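I do all of this on the kitchen table, and if you've got the room I'd say do the same. The Trolov water softener test kit packs small, but it spreads out fast once you get going!

## Part 2: Testing your water before you set the dial

Please don't skip ahead to the dial (I did, the first time, and ended up with slimy-feeling showers for a week). The softener can't guess how hard your water is, so you have to tell it.

1. Run the cold tap for 2 minutes. Use the kitchen one, and make sure it isn't already hooked up to a filter.
2. Rinse a clear glass jar with that same water, then fill it halfway. No soap! Even a little left over from the dishes will throw the reading off.
3. Dip one strip, count to five, and lay it flat. Match the color in daylight if you can – my kitchen bulbs make everything look a shade harder than it is.
4. Write down the number. I test again on Saturday morning and go with the higher of the two.

**Note:** If you're on a well, send a sample off for an iron test too. The strips only cover hardness.

Clear glass is what I like for this, and a container with a lid that flips right back makes it easy to get at the jar.
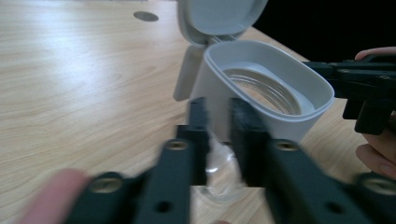 ## Part 3: Setting the dial and adding salt

1. Turn the hardness dial to your number. Mine sits at 42, and yes, that's high (the Nikgate end of town is all limestone).
2. Pour in salt pellets, up to roughly 80 pounds on the full-size tank. Stop at the line inside the wall.
3. Hold the Regen button for 5 seconds and let go when it beeps. You'll hear water moving, and it can get pretty loud.

**Caution:** Don't use rock salt. It leaves gunk in the bottom of the tank, and scooping that out is a miserable way to spend an afternoon.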